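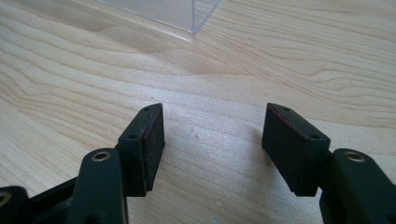
Open fingers and a clear plastic box on one of the tables at the Brenwood open day.

Zodwa Adams had been on her feet since a little before eight in the morning, and by the time we sat down she had given the same short talk 13 times. She runs the handling group at Brenwood, which opened its doors to visitors in June for the first time since moving into the building.

"People come in expecting a big arm behind a fence," she said. "Then we hand them a gripper and they're surprised how light it is."

The hand-held grippers are the part of the work she most wanted visitors to try. A person squeezes, the fingers close, and a camera on the tool takes in what the fingers are doing. The recordings are later used to teach a robot the same job. Adams said the group started with boxes and blocks and moved on to cloth last year.

Clear plastic was a problem early on. "You and I see a box. The camera sees mostly table," she said. "We had weeks where the fingers would close next to the thing. We changed the training set twice before it got better, and it's still our weakest material."

She is careful about numbers. The group's current folding routine, which it calls Grulen, worked on 72 tries out of a hundred in the last round of tests. Adams wrote the figure on a whiteboard near the door and left it there for the whole visit. A few guests told her it seemed low. She agreed with them.

"I'd take a real 72 over a video where it works once," she said. "If somebody is thinking of putting this in a packing room, they need to know what happens the other times."

Soft goods are where she expects the next two years to go. A shirt or a hat never sits the same way twice, and a grip that holds one part can push another part out of reach. Her advice to visitors was to pinch a small amount of fabric and lift slowly. Children were better at it than the engineers, she said, mostly since they didn't plan the move first.

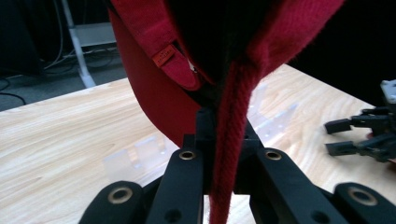 Salma Samir said she would want to see the whole job done at the speed of a real shift before her shop spent money on it, and that four good minutes in a quiet room didn't tell her much. She also asked who would fix the fingers when the pads wore down.

Adams said both points were fair. The pads are glued on and take nearly 13 minutes to change, she told me, and Brenwood keeps spares in a drawer. Speed is harder. "We're slow. A person beats us easily on cloth," she said.

The group plans to open again next year, with shorter talks and more time at the tables. Adams would also like a bigger room.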